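The Second Arm

By the third week, Emmanuel Kinyua knew the sound of every failure. When the plate slipped, there was a small click and then silence, as if the table was holding its breath. When the arm lost its way, the motors made a thin, complaining note. He could sit with his back to the bench, eating his lunch from a plastic container, and know from the note alone what to write in the log.

The laboratory at Stostodton was on the ground floor, next to the bicycle store. The project was named Tavach, after a river which none of them had seen. Its idea was simple to say and hard to defend: a robot will learn a kitchen faster if it is allowed to hesitate. In the old method, the policy picked one movement and carried it through. In the new one, when it was not sure, it stopped for three seconds, looked again, and only then decided.

"You are teaching it to be a nervous guest," said Masanja, who had supervised him since July and who did not like pauses in anything, also not in conversation.

"I am teaching it to be polite," said Emmanuel.

She pulled a stool near and they watched together. It was attempt number 276, and the cups and plates had been arranged by a student who had a taste for difficult corners.

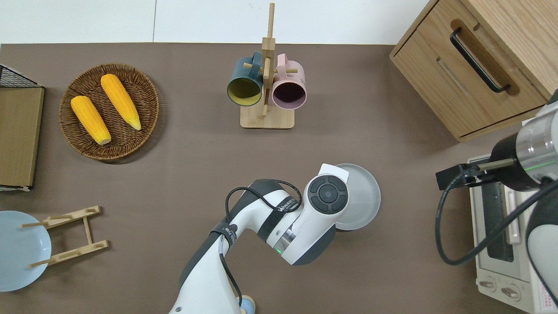
"It is waiting," said Masanja.

"Yes."

"For what?"

He did not have a good answer. In the paper he would write that the uncertainty had passed the threshold, and this would be correct. But in the evenings, when the colour went out of the windows, he had the feeling that the machine was remembering something, the way his grandmother used to stop in her doorway with one hand on her apron.

The log was open on his knee. There were 721 attempts in the whole plan, half with the pause and half without, except that 721 is an odd number and he had spent one afternoon deciding which side should receive the extra one. He gave it to the old method. He did not want anybody to say later that he had made a favour to his own idea.

"And the results so far?" she asked.

"With the pause, 28 plates lost. Without it, more."

"How much more?"

"I don't look at that column until the end."

Masanja turned to him with real surprise. She was from Stavinora, where, she liked to say, people open the letter before the postman has left the yard. She reached over and put her finger on the edge of the page, but she did not turn it.

"You could be wrong for all this time," she said. "All this autumn and winter, and now already March 2024."

"I could."

The motors began again, very low. Emmanuel knew this note also, but it was a note he had no word for in the log, and he put down his pen to listen — Masanja had stopped talking, and outside somebody was unlocking a bicycle.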